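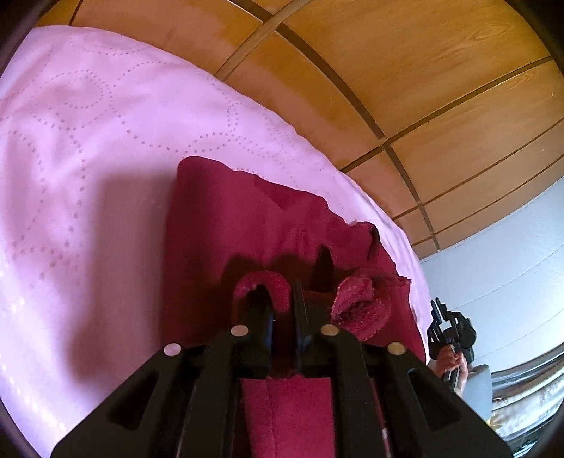

Hirkness Laundry Set: README

Student project, Avelberg Robotics Club
Last edited 7/27/19 by Siiri Mockus, who lost the draw

What this is

A set of short recordings of club members handling cloth with hand-held grippers. You hold the tool, you squeeze the handle, the camera on top watches what the jaws do. The recordings then go to the software group, who try to get an arm to do the same thing. The arm has its own README and, increasingly, its own opinions.

The set is called Hirkness after the street where the first session took place. We had wanted something grander. Pichit proposed an acronym that spelled FOLDER and was asked to go and make tea.

Contents

192 recordings in the main folder
46 in "extra", good enough to keep, too odd to mix in
30 held back for testing. Please leave these alone. Decha knows the checksums by heart and will bring them up at social events.

Each recording is one attempt at one task, in its own folder, with the video, a text file of labels, and a notes file. The notes file is often empty. Where it isn't, it was probably Jaruwan, and it is worth reading.

Tasks

pick: grip a bunched piece of cloth and lift it clear of the surface
drag: grip and pull along the surface without lifting
spread: open a crumpled piece out until it is more or less flat
fold: one fold, any direction, to a standard your grandmother would describe as "well, you tried"

Fold has the fewest recordings, for reasons that will be obvious to anyone who opens the fold folder.

The grippers

Two-fingered, black plastic linkages, built from the club's third design. The first two designs are in a box under the bench and we don't discuss them. The fingertips wear fuzzy red pads with a texture close to towelling. Bare plastic slid off most fabrics, and rubber gripped so well that we couldn't let go of anything. Shadi sewed the pads. They are not identical and she would like you to stop pointing this out.

Before each session, check that:

- both pads are seated properly and haven't rotated
- all the pins in the linkages are in as far as they go
- the jaws close fully with nothing between them
- the lens is clean (a thumbprint cost us most of an afternoon in March)

Some sessions use a second gripper in the other hand. The label file says "one" or "two". If it says "three", that is a typing mistake, and we have so far failed to find out whose.

Surfaces and cloth

We recorded on beds, sofas, tables and one ironing board, in members' homes. The bed recordings turned out hardest to label. A crumpled burgundy cloth on a pale pink bedspread is easy enough for a person to pick out, but the bedspread is also cloth, and the software group's first attempt was just as keen to pick that up. It has since been spoken to.

Cloth types are labelled by whoever was holding the gripper, so treat them as opinion. "Soft", "stiff", "stretchy" and "other" are the permitted values. Decha used "nice" for one whole session. These have been changed to "soft", with his grudging consent.

Known problems

The lens is very wide. Wardrobes bend, walls lean, and every picture has a dark round border. Undo the distortion before you measure anything. The script for this is called unbend.py and it works on the club laptop, which is as much as I can promise.

The tool throws its own shadow on the work, frequently just beyond the fingertips, where you most want to see what is going on. We tried moving the lamp. The shadow moved too.

Hands and sleeves appear in plenty of the recordings, usually on the other gripper. Everyone recorded has agreed to this. Faces should not appear. If you find one, tell Jaruwan and she'll take the recording out.

Start and end times were marked by hand. Pichit marks the start when the jaws first touch cloth, Shadi when they begin to close. The labels file has the marker's initials so you can correct for it, or take sides.

Using it

Members can copy the set from the shared drive. Other student clubs are welcome to it as well, and the Timham lot already have a copy on a memory stick that we would quite like back. Please don't put it on a public site, as these are people's bedrooms.

If you publish anything, even a poster, credit "Avelberg Robotics Club, Hirkness Laundry Set" and send us a copy for the noticeboard.

Adding recordings

1. Ask Jaruwan for a session number. Don't invent one.
2. Record at least 3 attempts per task on the same surface.
3. Fill in the labels the same day. By the following morning all cloth is grey.
4. Copy everything into "incoming", never straight into the main folder.
5. Charge the gripper battery and put it back on the shelf marked Leone. Leone was the previous robot. We haven't had the heart to change the label.

Who did what

Shadi Khoury: pads, recording, half the marking
Pichit Chuensuk: gripper design, recording, the other half of the marking
Decha Luangrath: checks, test split, unbend.py
Jaruwan Rojanasak: sessions, permissions, the only useful notes
Siiri Mockus: this file

Questions to any of us at the Avelberg workshop. Bring your own laundry if you want to record. We return it, and some of it comes back folded.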